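선반 물품 취급용 2지 그리퍼 비교 시험 시 손목 카메라 장착 위치와 평가 기준에 관하여 문의드립니다

커뮤니티 > 로봇 자동화 > 그리퍼 및 말단장치

시설운영팀_자동화담당
당 기관에서는 생활지원 공간의 수납장 정리 업무에 소형 로봇팔을 적용하는 방안을 검토하고 있으며, 현재 그리퍼 2종을 비교 시험 중입니다. 첫 번째는 Skirna의 평행 개폐형, 두 번째는 Kozan의 테이퍼형 손가락 제품입니다. 제어기는 Nikunora 제품으로 통일하였습니다.

시험 대상은 컵, 생수병, 휴지 상자 등이며 모두 수납장 상단 선반의 안쪽에 놓입니다. 지금까지 총 238회의 파지 시험을 실시하였고 그중 실패는 83회입니다. 실패의 상당수는 물체를 잡는 단계가 아니라 손가락이 선반 앞쪽 모서리를 넘어 진입하는 단계에서 발생하였습니다. 손목 카메라 영상에서는 손가락이 화면 중앙 하단을 차지하므로 모서리와의 간격을 판단하기 어렵습니다.

다음 사항에 대하여 의견을 구합니다.
첫째, 카메라를 손목에 그대로 두고 각도만 조정하는 것이 타당한지 여부
둘째, 두 그리퍼를 공정하게 비교하기 위한 시험 조건
셋째, 손가락 형상이 진입 실패에 미치는 영향

답변 2건

Tín Nông
유사한 시험을 수행한 경험이 있어 답변드립니다.

우선 진입 실패와 파지 실패를 분리하여 기록하시기 바랍니다. 83회를 하나의 수치로 합산하면 그리퍼의 성능과 경로 계획의 문제가 구분되지 않습니다. 저희는 기록지에 접근, 진입, 파지, 인출의 4개 항목을 두고 최초로 실패한 단계에만 표시하였습니다.

카메라는 손목 장착을 유지하시되, 손가락을 닫은 상태에서 끝단과 그 너머의 선반 면이 함께 보이도록 각도를 맞추시는 것이 적절합니다. 끝단이 보이지 않는 각도에서는 모서리와의 관계를 영상만으로 확인할 수 없습니다. 다만 단안 영상만으로 깊이를 판단하는 데에는 한계가 있으므로, 선반 앞쪽 모서리의 높이는 사전에 측정하여 제어기에 금지 영역으로 등록하시기를 권장합니다.

저희가 기준으로 삼는 시야는 다음과 같습니다. 닫힌 손가락의 끝이 선반 앞쪽의 짙은 띠 바로 앞에 보이고, 안쪽에 일렬로 놓인 물품까지 한 화면에 들어옵니다. 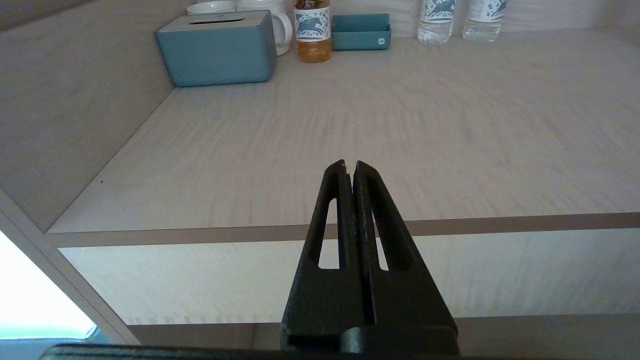

비교 시험 조건
1. 물품의 배치 순서와 뒷벽까지의 거리를 고정합니다.
2. 두 그리퍼의 시작 자세는 손가락 끝단을 기준으로 일치시킵니다. 손목 기준으로 맞추면 손가락이 긴 제품이 불리해집니다.
3. 투명한 병과 불투명한 물품의 결과를 별도로 집계합니다.
4. 조명 조건을 기록합니다. 창가에 가까운 수납장에서는 시간대에 따라 인식 결과가 달라질 수 있습니다.

손가락 형상에 대해서는, 끝이 좁은 제품이 물품 사이로 진입하기에 유리하나 둥근 병을 잡을 때에는 접촉 면적이 작아 회전이 발생하기 쉽습니다. 어느 쪽이 우수하다고 단정하기는 어려우며, 주요 취급 물품을 먼저 확정하신 후 판단하시기 바랍니다.

flevurora_user
저희는 Flevurora 제품을 사용하고 있으며 거의 3,480회 동작하는 동안 큰 문제가 없었습니다. 다만 저희는 선반이 아니라 평평한 작업대에서 사용하므로 조건이 다를 수 있습니다. 카메라는 외부에 한 대 더 설치하시면 해결될 것으로 생각됩니다.

시설운영팀_자동화담당 (작성자 댓글)
두 분의 답변에 감사드립니다. 단계별 기록 방식을 적용하여 5월 중 재시험을 실시할 예정입니다. 외부 카메라는 수납장 측판에 시야가 가려지는 문제가 있어 이번 시험에서는 제외하겠습니다.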